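The Concentrate Closet

For most of its life, the supply room on the second floor of the Lukumay building held 40 different cleaning products. There were three glass cleaners, two of them the same formula under different labels, and a case of floor stripper older than the floor. Brian Mbwambo, who took over building services there in April, spent his first week reading labels.

"I wanted to know what we were putting on the desks," he says. "I couldn't find out in a day. It took me the week."

What he ended up with is a shelf of four concentrates, a wall-mounted dilution station and a box of color-coded spray bottles. The change is common enough now that suppliers have a name for it, the closet reset, and a small trade has grown up around helping offices and clinics get through one.

Dutska, a regional distributor, does nearly 364 of these resets a year. Its lead trainer, Iona Pringle, starts every visit with the same request: bring out everything, including what is under the sinks. The under-sink bottles are usually the trouble. They were filled by somebody on an evening shift from a jug that no longer exists, and they carry no label.

"A bottle with no label gets set aside," Pringle says. "I don't smell it and I don't guess. It goes to whoever handles the building's hazardous waste."

Getting the water right

The second problem is strength. Ready-to-use cleaner is mostly water, and shipping water costs money. Concentrate fixes that, but it moves the mixing into the building, where people tend to pour by eye. Too much product leaves a film on the surface. The film holds dirt, the floor looks dull by the afternoon, and the next shift pours in more.

Mutua Rotich cleaned offices for years before he went to work for Flusteria, which makes the dilution station at Lukumay. He remembers the glug method well: two glugs for a bucket, three if the lobby was muddy. The station replaces the glugs with a metering tip the size of a pencil eraser. Each product has its own tip, and the tips have to be checked, as hard water narrows them over time.

Rotich checks flow with a measuring cup and a watch. He does it in cold water, at the pressure the building has on an ordinary weekday morning, and writes the result on a card taped inside the cabinet door. If the reading has drifted, he soaks the tip or swaps it.

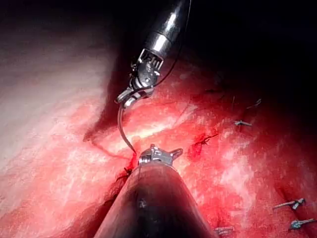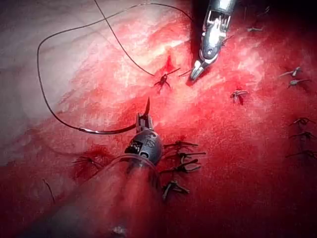
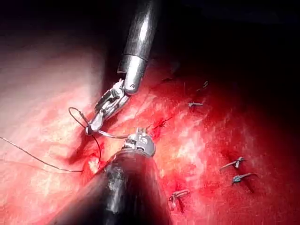 What the labels say

Secondary containers are the spray bottles and buckets that a concentrate is mixed into. They need a label with the product name and the hazard information, and the writing has to survive being handled with damp gloves. Dye helps as a backup. A green liquid in a bottle marked as glass cleaner, when the glass cleaner is blue, is something a new hire can catch on the first night.

Fragrance is the other thing buyers ask about. Deok-su Cho manages purchasing for Jevalwood, a group of dental and physical therapy offices, and switched to unscented products after staff complained of headaches. Some patients took it badly. A few told the front desk that the rooms no longer smelled clean.

"We left it unscented," Cho says. "After a while the comments stopped."

Cho also keeps disinfectants on a separate shelf from the all-purpose cleaner. The two jobs get mixed up often. A general cleaner lifts soil. A disinfectant has to stay wet on an already cleaned surface for the time printed on its label, and wiping it dry early cuts that short.

The money

At Lukumay, Mbwambo budgeted $3,000 for the reset, counting the station, the bottles, the first order of concentrate and a plumber to add a backflow preventer. The bill came to $2,864. The plumber was the largest single item after the station itself.

He has one product left to sort out, a stainless steel polish for the elevator doors. It comes only in an aerosol can, and the night crew likes it. For now it has its own hook on the closet wall.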